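About Us

Tudose Seed & Bulb. Mail order since the second barn. Melham, at the bottom of the Brakham road, green gate, ring the bell twice.

Who we are

Small outfit. We grow, clean, pack and ship vegetable seed and a short list of spring bulbs. 182 varieties in the catalog right now, down from 209 last year. We dropped the ones that kept letting people down (sorry to the purple celery crowd, both of you who wrote in). Everything else stays until it stops selling or stops growing.

Started as a stall at the Takham market. Tomatoes, mostly, and a shoebox of saved seed at the back for anyone who asked. More people asked about the shoebox than the tomatoes. So, seed.

What we sell

Beans, peas, squash, lettuce, kale, the usual roots. Tomatoes, of course, too many. Onions from seed, no sets, please stop asking about sets. Garlic in the fall only. Bulbs go out from September until they run out, and they run out early.

No treated seed. No hybrids except two sweet corns, both marked in the catalog. All of it open pollinated otherwise, so save your own next year, we don't mind.

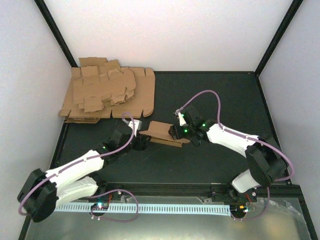 Can you put the sowing depth on the front of the packet, asked one customer, because by the time I've got dirty hands I can't turn it over without wrecking it. Fair point. Depth and spacing are on the front now for all beans and peas, the rest get moved over as we reprint. Old packets still have it on the back in small type. Same seed, same advice.

How we test

Every lot gets a germination test before it goes on the shelf, and again after the winter. Damp paper, warm cupboard, wait. If a lot comes in under our own minimum it goes to the chickens or the compost, depending. The test month is stamped on the packet. Parsnip gets tested twice as often becuase parsnip is parsnip.

We don't promise you'll get the same numbers at home. Soil's colder than a cupboard. But if a whole row fails and the weather was decent, write to us, we send another packet. One line is enough, no photos needed.

Where it grows

Most of it on our own ground at Melham. Heavy clay at the bottom, decent loam up by the road. Squash and corn are grown for us over at Brakham, to keep them away from ours so they don't cross. A few lettuces come from a grower near Takham who has the dry shed we wish we had. Anything bought in says so in the catalog, with the place.

Orders and shipping

Order by the form or by mail. Checks are fine. We pack in the mornings and the mail goes at 3 p.m., so anything in before noon usually leaves the same day. Except in February and March, when everyone on earth wants tomatoes and it can take a week. Order in January if you can stand to.

Seed ships flat in paper envelopes. Bulbs ship in boxes with shredded paper, open them the day they arrive, they don't like sitting shut in.
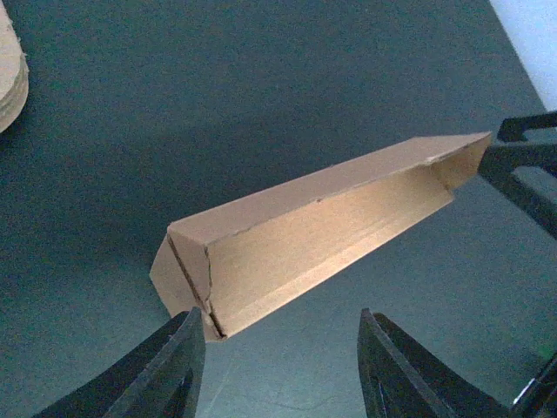

Garlic is the worst for that. Leave it sealed up on a warm porch and you'll get mold at the root end inside of a week. If you can't plant right away, spread it out somewhere cool and dry, one layer deep. Do not put it in the fridge next to the apples.

Shipping is flat rate up to ten packets, free after that. We don't ship outside the country, the paperwork beat us.

Schools and community gardens

Half price, always. Tell us the name of the garden and what you've got for space and we'll suggest a mix. Last year we sent out almost 900 packets this way, and 1,000 is set aside for the coming season. Leftover seed from the year before goes free if you cover the postage, tested and stamped like everything else. Ask early, say before the end of January.

Visiting

The yard is open Saturday mornings in spring only, 9 to noon. Park on the verge, not across the nieghbor's gate. No restroom. Dogs on a leash, there are hens. The trial beds are past the second barn and you're welcome to walk them, just stay off the rows with white string, those are being kept for seed.

Cash or check in the yard. Card machine needs a signal and we mostly don't have one.

Get in touch

Use the form. We answer in the evenings. Phone goes unanswered from May to August, we're outside.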